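What an open day should show you

I went to the Sillden open day in March with low expectations. I have been to enough of these to know the usual order of events. There is a sign-in table, a lanyard, a short talk with a rising line on a graph, and then a machine doing one thing very well behind a rope. You clap, you get a coffee, you drive home.

Sillden is a food equipment outfit in a light industrial unit past the rail yards. It has been working on a bench it calls Nusunlow, which is meant to put sandwich and burger parts together for kitchens that can't find staff for the early shift. The brochure at the door said 854 people had registered for the day. The building did not feel that full, but the parking lot did, and I ended up leaving the car beside the tire place across the road.

My argument is a simple one. Demonstrations of this kind should be slower, longer and duller than they are, and the public should ask for that. Sillden came closer than most, and I still think it held back.

The talk was at ten in the morning and it was the weakest part. We were told what labour costs do to a small café. Everyone in the room knew that already, and a good number of them looked like they owned one. We were shown a clip of the arm at full speed with music over it. I have never learned anything from a clip with music over it.

After that we were let onto the floor in groups of seven, and the day improved. The staff at the benches were the people who do the work, and they answered questions without looking over at the marketing table first. I asked what goes wrong most often. The answer was thin round things. A bun is easy, I was told, being tall and soft and forgiving if you grab it a little off centre. A slice of something is another matter. It lies flat and gives you nothing to get hold of, or it stands up and wants to fall over, or it comes away with its neighbour.

That was worth the drive. It is also a fact that no promotional clip would ever include, and it explains more about where kitchen automation has got to than the whole of the ten o'clock talk. The reason your local burger place still has a teenager laying out tomato has a lot to do with tomato.

I have seen the other approach. Two years ago I went to a showing by Brinetti, where the visitors stood well back and the machine ran the same cycle for almost an hour. Nothing was dropped. Nothing was asked, either, as the person at the microphone did not stop talking. I came away unable to tell you what the machine would do if a part arrived crooked. A buyer with a loan to think about needs to know that before anything else.

Sillden let us stand close. At the assembly bench the slices are kept on edge, colour by colour, at the ends of clear holders, and the tray sits right beside them. You could see how little room there is to work in.
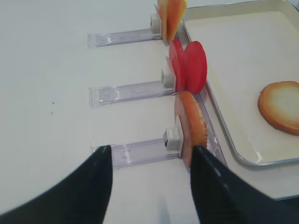
The assembly bench at Sillden, with red, orange and yellow-orange slices standing beside the tray and one already lying in it.

A layout like that tells you something the brochure leaves out. Somebody has to load those holders. Somebody has to stand each slice up and keep the table clean. I asked how long loading takes and was told it depends, and I think a proper figure should have been on a card at the bench. If it takes a person ten minutes to set up a job the arm finishes in five, a café owner is entitled to hear it.

The Amrani bench next door, run by a smaller firm sharing the space for the day, had such a card. It listed the setup time, the cleaning time and the number of stoppages since opening that morning, which stood at two when I went by. People stopped and read it. I did not hear anyone say it put them off.

So my advice to Sillden, and to anyone planning one of these days, is to drop the talk and print the card. Leave the bench running through lunch with the staff beside it. Let visitors watch it be loaded, and let them watch it be wiped down.

I will go again next year if they hold one. I'd like to see the loading.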